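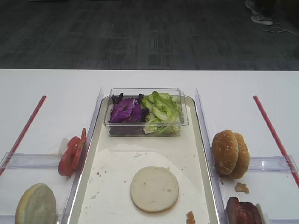

Foro de jugadores — Normativa de torneos
Tema: Reparto del bote solidario en la sala Traltia

Fladier
28-03-2025
Estimados compañeros: la organización ha publicado el resultado del torneo benéfico de marzo. De los 1.094 euros recaudados en recompras, se destinarán 628 al comedor social y el resto a gastos de mesa. Solicito que se aclare en qué consisten dichos gastos.

Keskin
Las bases, en su punto 3, autorizan a deducir el coste de los crupieres. La deducción es conforme al reglamento que todos aceptamos al inscribirnos.

Temham
Discrepo. El punto 3 se refiere a la cuota de entrada y no menciona las recompras. Participamos 72 jugadores y, en mi caso, recompré por entender que el importe íntegro se donaba.

Keskin
Admito que la redacción es ambigua — convendría revisarla antes de la próxima edición —, pero no aprecio irregularidad alguna.

Fladier
He remitido escrito a Traltia solicitando el desglose. Trasladaré la respuesta a este mismo hilo.

Temham
Ruego que se pregunte también por las fichas sobrantes de la mesa final.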